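**November, cont. - sim kitchen, grasp planner / reset work**

Picking up from yesterday's mess. Short version: the planner was not the problem, the reset was. Longer version so I don't do this again in a month.

Where things stood: pick-mug task in the Herkcombe kitchen scenes, counter layouts drawn from the randomizer, 40 seeds per batch. Success had dropped after the merge and everyone (me) blamed the new IK seeding. Spent the morning bisecting that. Waste of a morning. Rolled the IK seeding all the way back, same seeds failed, same way.

What fails: arm gets to pregrasp, hangs there, planner returns "no path", retries, times out. No collision reported in the log, which is what threw me. Turned on the verbose collision dump (flag is `--dump-pairs`, NOT `--pairs-dump`, I will never remember this) and the pair that keeps coming up is finger link vs. object. Not the mug. The neighbor.

So the planner thinks the gripper is touching something nowhere near it. Drew the collision shapes over the render and there it is: container objects are getting a convex hull. Bucket hull includes the handle, so you get a big fat lump with the opening filled in and extra volume up top where there's only air. Fine if the bucket's upright and far off, bad as soon as the randomizer drops it near the target.

Second thing, separate bug but it makes the first one worse. Settling. Objects get spawned a bit over the counter and dropped, then we wait N steps and snapshot poses for the planner. N was too small. Planner gets a pose from mid-settle, physics carries on, by the time the arm moves the two don't agree. Rendered scene shows the settled pose so by eye it looks great. Ugh.

Did the following:

- raised settle steps, and added a velocity check on top so it quits early if everything is still. Most scenes quit early, the round stuff takes longest
- planner snapshot now taken AFTER the settle loop returns, was being taken in the callback. My fault, from the refactor
- convex decomposition for anything tagged `container`. Bowls, buckets, mugs. Caches to disk so only the first load is slow
- mug handle kept as its own piece so the handle grasp sampler can find it by name
- left the old hull path in behind a flag becuase Võ's branch still uses it for the drawer scenes

Re-ran the bad seeds from the last batch. There were 21 failures, 3 left after the changes. Not touching the remaining ones tonight but notes:

Seed A: mug handle faces the wall, sampler only proposes handle grasps, nothing reachable. That's a sampler problem. Should fall back to rim grasps. Rosaire Lachance says he had a rim sampler in the Nustport repo at some point, need to dig it out or ask him again.

Seed B: target spawned with a corner of its bounding box past the counter edge. Placement check uses the center point only. Easy fix, do it first thing.

Seed C: no idea. Path found, executes, gripper closes on nothing. Might be perception not planning. The segmentation merges two objects that sit close together and the centroid lands between them. Want to look at the mask before I guess any more.

**Perception side**

While I was in there: pose estimates on the dark countertop materials are worse than on the light ones. Dark objects on dark stone, mostly. White ones are fine, depth is fine, it's the RGB mask that bleeds. Small dark stuff gets eaten by the counter and then the planner has no obstacle there at all, so it happily plans straight through it. This is worse than a false obstacle. A false obstacle just fails. A missing one knocks things over and still counts as a success if the mug gets lifted. We should be scoring that!! At the moment we don't penalize moving non-target objects one bit.

Proposed: after each run compare start and end poses for every non-target object, anything shifted more than the threshold gets logged as a disturbance. Don't fail the run yet, just log. See how bad it is before we change the metric and upset the people downstream in the Nokwood eval.

**Layout I'm using as the regression case**

Picked one of the corner counter layouts and froze it (seed and material set both, since material is drawn seperately and the seed alone won't reproduce the picture). It has most of what hurts us on one counter: mug, container with a handle next to it, small dark object in the gap. Goes in `regress/corner_dark`. 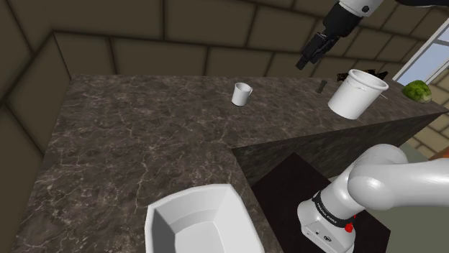 *regress/corner_dark, marble top. Gripper over the back run of the counter; mug, small dark object, bucket, lettuce along the back, bowl in front.*

Things I want this case to check, in order of how much I care:

1. small dark thing gets its own mask and doesn't vanish into the marble
2. bucket decomposes properly even with the lean. Pose has some tilt and the old code zeroed roll and pitch on load
3. the dark lump behind the bucket. Half hidden behind the rim, so the mask will be partial. Planner should treat what it can't see back there as occupied, currently treats it as free
4. lettuce just stays put. Sphere collider, so if settle is broken it'll be the first to wander off

With the hull version the planner has no room between mug and bucket on this one. With decomposition it finds a path, planning time 9 ms longer than the no-clutter baseline, which I can live with. Ran it a few times in a row, same path each time, so the planner seed is really fixed now.

Also noticed the approach comes in tilted, fingers not square to the counter. Not a bug, that's the cost term preferring to keep the elbow away from the wall. Leave it. If somebody wants straight-down approaches there's a weight for it in the planner config (`w_tool_vertical`, default is tiny).

**Open / next**

- placement check: use footprint, not center
- rim grasp fallback, ping Rosaire
- look at mask for Seed C
- disturbance logging, off by default to start
- occluded space = occupied. This needs a talk, it'll kill a bunch of plans that work today by luck
- put settle step count in the run header so we can tell old logs from new ones. Old batches before this change are not comparable, don't plot them together
- rerun full batch overnight with new settle + decomposition, same seeds as before. Started 6:40 pm, output in `runs/settle_fix`

Disk is filling up again btw. The pair dumps are huge, delete when done.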